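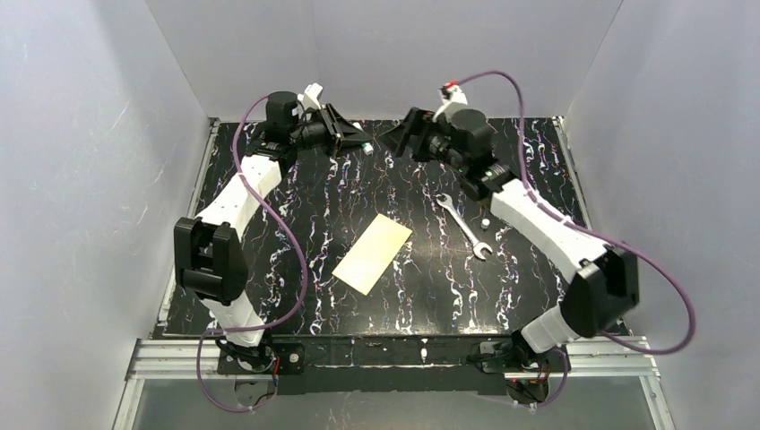

Figure 4. Both arms at the table, grippers facing.

4.2 Recording a demonstration by remote control

1. Switch on both arms and wait until the Pemham console shows Ready.
2. Put the wrench and the yellow piece on the table within reach of both grippers.
3. Take hold of the two hand controllers and bring the grippers toward each other over the table. Leave a gap between them.
4. Press Record and hold still for 3 seconds.

CAUTION: Keep hands out of the enclosure while Record is lit.

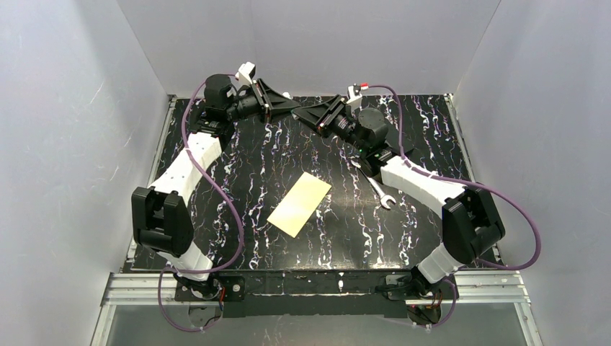

Mwajuma Waweru asks that new operators do ten practice runs with recording off, and that the first saved run be replayed at half speed before anyone starts on a full set.

5. Carry out the task at a steady pace. If you drop a part, press Discard and start again from step 2.
6. Press Stop, then Save. A full set is 173 runs.

Note: Runs longer than 700 frames are split into two files.

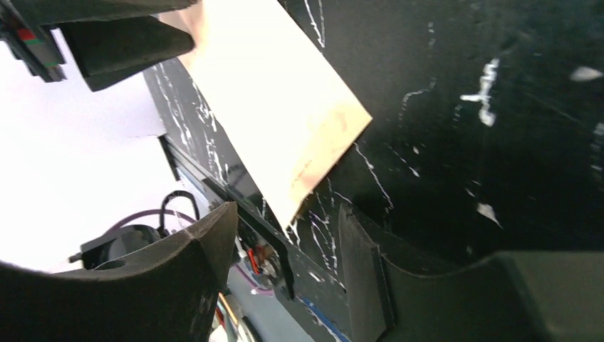 Check the wrist views before you save. Open each one in the Wuvero viewer and step through the run from first frame to last. The gripper fingers should stay in view, as should whatever you are handling. A pale part against a black surface with white streaks, like the one in Figure 6, is easy to follow. If a wrist view freezes, the console reports code 839. Discard the run and restart the viewer.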